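Cruzado Laundry and Alterations is hiring: evening wash-and-fold attendant, part time

Posted 2018-10-14

Cruzado is a laundromat with a drop-off counter and a sewing table in the back. We sit between the Drodivach bakery and a parking lot that floods. We need one more person for evenings. The last one left to become a dental hygienist, and we hear she is very good at it.

About the shop

We have 34 washers, most of which agree to work on any given night. The dryers are newer and have no personality. The counter takes in drop-off bags from seven in the morning until nine at night, and whatever comes in before four is supposed to be washed, dried, folded, bagged and on the shelf by the next afternoon. "Supposed to be" is where you come in.

The regulars are mostly apartment people from the Rendance buildings across the street, plus two hair salons, a yoga studio, and a man who brings in one tablecloth every week. Please don't ask him about the tablecloth. He will tell you.

What you'd be doing

Checking in drop-off bags, weighing them, and writing a ticket another human being can read. Our current record for a misread ticket is a customer named "Bleach."

Sorting. Lights, darks, towels, delicates, and the pile we call "ask first." Wool goes in ask first. So does anything with beads, anything with a handwritten note pinned to it, and anything that looks like it belonged to a grandmother.

Going through pockets. All of them, every time, including the little one inside the other one on jeans. Money goes in an envelope with the ticket number on it. Gum goes in the trash. Lipstick is the enemy, and one tube can ruin a whole load of salon towels, as we learned in a single expensive evening.

Folding, for most of the shift. There is a house fold for shirts and a house fold for towels, and you'll be shown both. You may privately believe your own way is better. Several people have.

Clearing lint screens, wiping down the machines, and mopping the front half. The back half belongs to the morning crew, and they have opinions about mops.

Being decent to people who are feeding quarters into a machine at 9:40 p.m. on a weeknight. They did not plan their day this way either.

Hours and pay

Four evenings a week, 4:30 to 10:30, with one of them on the weekend. You can swap shifts as long as it's written on the calendar by the phone. Texting "can u cover" at four o'clock is not writing it on the calendar.

Pay is hourly and comes every other Friday. We'll tell you the rate when you call, before you put on a nice shirt and come down here. It goes up after your first three months. You also get your own laundry done free, up to one bag a week, and 7 paid days off a year to start. We know that's not a lot of days. We are working on it.

There is a stool. We mention it because the last place some of us worked did not have a stool.

Who we're looking for

Someone who can stand up for a good part of six hours and lift a full bag, which on a bad night means comforters. Someone who shows up. Someone who can make change without the register's help, since the register stops helping when it's humid.

Experience in a laundry or hotel is nice but not required. If you have raised children, shared a bathroom with roommates or worked a coat check, you already know most of what matters. Spanish is a plus. A tolerance for the radio station the owner likes is closer to a requirement.

You don't need to sew. The alterations table is run separately, in the daytime, and touching the good scissors is the one thing around here that gets people yelled at.

A word on small things

Most complaints we get are about the little stuff. Nobody writes us an angry review over a bedspread. They write it over one sock, or a baby hat, or the belt to a robe. Florals are the worst for this, because a small flowered thing balled up among other flowered things can pass for part of the sheet, and off it goes to the wrong address. So we shake out every piece and match it to its ticket before the bag is tied, even when it's late and we'd all like to go home. 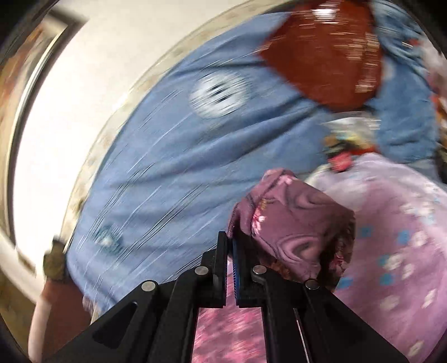

How to apply

Come by the counter any weekday between ten and two and ask for an application. It's one page. You can also call the shop and leave a message with your name, your number, and which evenings you could work. Say the number slowly. The machine is a Havix and older than some of our staff, and it eats the last two digits if you rush.

If you'd like to write to us, drop a note through the mail slot at 232, the door with the blue awning. The door at 234 is the bakery, and they are tired of getting our mail.

We don't need a cover letter. Tell us where you've worked, when you could start, and the name of one person who'd say something fair about you. It doesn't have to be a boss.

What happens next

If it sounds like a fit, we'll ask you in for a paid trial shift of three hours. You'll fold, you'll check in a few bags, and you'll get an honest look at the place on a busy night. Wear shoes you don't mind getting damp. Afterward we'll tell you yes or no within the week, and we do call people back when it's no.

We'd like to have somebody started before the end of October, when the comforters begin coming in. The ad stays in the window until the job is filled. If the ad is gone, so is the job, except in heavy rain, when the tape lets go. In that case come in and ask.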